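**Faint pink stain on white tabletop, what lifts it?**

**flandar_bench** · August 2, 2026

Smooth white top, surface material unknown. One mark won't shift.
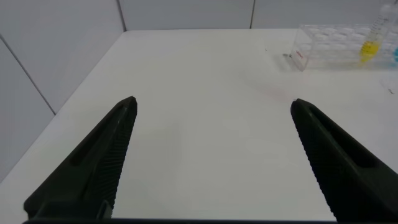 *Pinkish-red smudge, slightly right of center. Very faint.*

Tried dish soap, two passes. No change.

**flilcombe2804**
Baking soda paste, ten minutes, wipe, rinse. Dark specks look like crumbs or grit. Brush those off first or you'll drag them across the finish.

**nerkon1707**
Disagree on the paste. It's mildly abrasive and will dull a gloss surface. Rubbing alcohol on a cotton pad, tested near a corner.

**flilcombe2804**
Never dulled mine.

**nerkon1707**
Mine did. 2000 grit didn't bring it back.

**flandar_bench**
Alcohol first, then. Will post the result.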